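Trurkholm Pruneo
Zweiarmige Arbeitsstation für leichte Handhabungs- und Aufräumarbeiten

Artikelnummer 2712
Lieferbar ab Februar
Anfragen an den Vertrieb: Evdokia Athanasiadis

Pruneo ist eine fest aufgestellte Station mit zwei Armen für Werkbank, Packtisch und Hauswirtschaftsraum. Sie sortiert, legt ab, reicht an und räumt kleine Gegenstände in Behälter. Gedacht ist sie für Betriebe und Einrichtungen, in denen solche Arbeiten täglich anfallen und bisher nebenher erledigt werden. Für Privathaushalte bieten wir die Station derzeit nicht an.

Was die Station übernimmt
Besteck nach Sorte in Einsätze legen
Schreibgeräte, Pinsel und Handwerkzeug in Halter stellen
Kleinteile aus einer Schütte in Fächer verteilen
Gefüllte Dosen verschließen (Schraubdeckel nach Einlernen)

Was sie noch nicht zuverlässig kann
Wäsche falten, außer Geschirrtüchern und Waschlappen
Dünnes Glas und randvolle Gefäße bewegen
Verknotete Kabel oder Schnüre lösen
Gegenstände greifen, die nass oder fettig sind
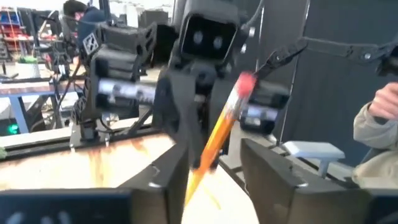

Die Übergabe von einer Hand in die andere ist bei Haus- und Werkstattarbeiten der Schritt, an dem Maschinen am häufigsten scheitern. Ein Mensch dreht einen Löffel beim Weiterreichen ohne hinzusehen, ein Greifer muss Lage, Kraft und Zeitpunkt getrennt bestimmen. Wir prüfen das mit Alltagsgegenständen. Ein Bleistift eignet sich gut: Er ist schmal, die Spitze zeigt nach unten zwischen die Finger, und am anderen Ende berührt der Radiergummi die Backe des zweiten Greifers. Drückt ein Greifer zu stark, verkantet der Stift; öffnet er zu früh, fällt der Stift auf den Tisch. Mit Stiften und Holzstielen arbeitet Pruneo nach dem Einlernen im Dauerbetrieb. Bei weichen Teilen empfehlen wir weiterhin eine Aufsicht.

Einrichtung
Das Einlernen einer neuen Aufgabe dauert in der Regel 3 Arbeitstage und wird von uns vor Ort begleitet. Ihr Ansprechpartner ist Markos Politis. Wechselt nur der Gegenstand, der Ablauf aber nicht, kann geschultes Personal die Anpassung selbst vornehmen.

Technische Angaben
Anzahl Arme: 2
Arbeitshöhe: 840 mm
Aufstellung: ortsfest, ebener Boden
Bedienung: Tablet, Menü in Deutsch, Englisch und Griechisch

Lieferumfang
Station mit beiden Armen, Standardgreifer, Tablet, Anleitung. Einsätze und Halter der Reihe Bikik sind gesondert zu bestellen.

Wartung und Ersatzteile
Die Greiferbacken sind Verschleißteile und werden ohne Werkzeug gewechselt. Ersatzbacken führt unser Servicepartner Sfakianakis.

Stand: 14. Nov. 2025. Technische Änderungen vorbehalten.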